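Enjoliveurs à clips : stockage à plat sur rayonnage acier, face visible dessus ou dessous ?

Forum Atelier et magasin > Stockage et manutention

magasin_vdl
Publié le 25 juin 2025

Bonjour,

Je gère le magasin de pièces d'un petit garage et je dois ranger 188 enjoliveurs en plastique, en majorité des modèles gris à clips. Ils étaient jusqu'ici en piles de 20 dans des cartons, avec pour résultat des clips tordus en bas de pile et des rayures sur les faces visibles. Je dispose maintenant d'un rayonnage Vindholm en acier peint, tablettes pleines, quatre niveaux.

Mes questions : faut-il poser les pièces face visible vers le haut ou vers le bas ? Combien peut-on en empiler sans déformer les clips ? Une mousse est-elle nécessaire sur la tablette ? Le local n'est pas chauffé mais il reste sec.

Merci d'avance.
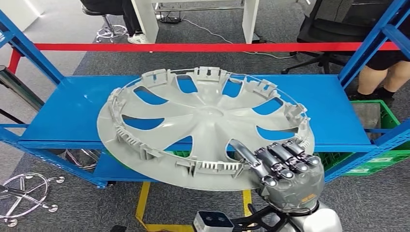
p_costigan_atelier

Les clips de retenue sont la partie fragile. Ce sont eux qui assurent la tenue sur la jante, et une charge permanente finit par les coucher vers l'intérieur. Un enjoliveur posé face visible vers le haut repose sur ses clips, donc tout le poids de la pile passe par eux. À l'inverse, quand le dos est tourné vers le haut, comme celui de la photo sur la tablette bleue, les clips et les languettes nervurées se dressent librement sur le pourtour et ne portent rien. On contrôle aussi leur état d'un coup d'œil, sans retourner la pièce. L'inconvénient est que la face peinte touche l'acier. Sur une tablette propre et sans mouvement, le risque est faible. Dès qu'on fait glisser la pièce pour la sortir, elle se raye.

Pour l'empilage, je m'arrête à 4 par pile, avec une feuille de mousse fine entre chaque. Au-delà, la pile devient instable et les clips du dessous recommencent à travailler. Avec 188 pièces, cela fait 47 piles : mesurez vos tablettes avant de commencer, la place manquera sans doute.

Si c'est le cas, il reste le rangement vertical, sur chant, avec des séparateurs. Il faut alors un séparateur rigide par pièce, faute de quoi elles s'inclinent et appuient les unes sur les autres. J'utilise des séparateurs Derdale espacés de 60 mm. L'écart convient à mes modèles, à vérifier sur les vôtres — certains ont un moyeu nettement plus saillant.

gdx_59

Moi je les accroche au mur sur des pointes, jamais eu de souci. Par contre il faut de la place.

condport_pieces

D'accord avec la réponse de p_costigan_atelier sur le sens de pose. Quelques précisions.

Mousse : prendre du polyéthylène à cellules fermées. Éviter la mousse polyuréthane bon marché, qui s'effrite avec le temps et colle au vernis. Éviter aussi le papier journal, l'encre marque les plastiques clairs.

Anneau métallique : s'il y en a un derrière les clips, le laisser en place pendant le stockage et vérifier qu'il est bien engagé dans toutes les encoches. Un anneau sorti d'un seul côté force sur les clips voisins.

Température : un local froid ne pose pas de problème pour le stockage lui-même. Le plastique froid est en revanche plus cassant — ne pas monter une pièce directement sortie du rayon en hiver, la laisser d'abord revenir à température dans l'atelier.

Étiquetage : sur le bord de la tablette, avec la taille et la référence. Un adhésif collé sur la face visible laisse des traces au retrait.

magasin_vdl

Merci. Je pars sur le dos vers le haut pour les références courantes et sur chant pour le reste. Les séparateurs sont commandés, livraison prévue en juillet.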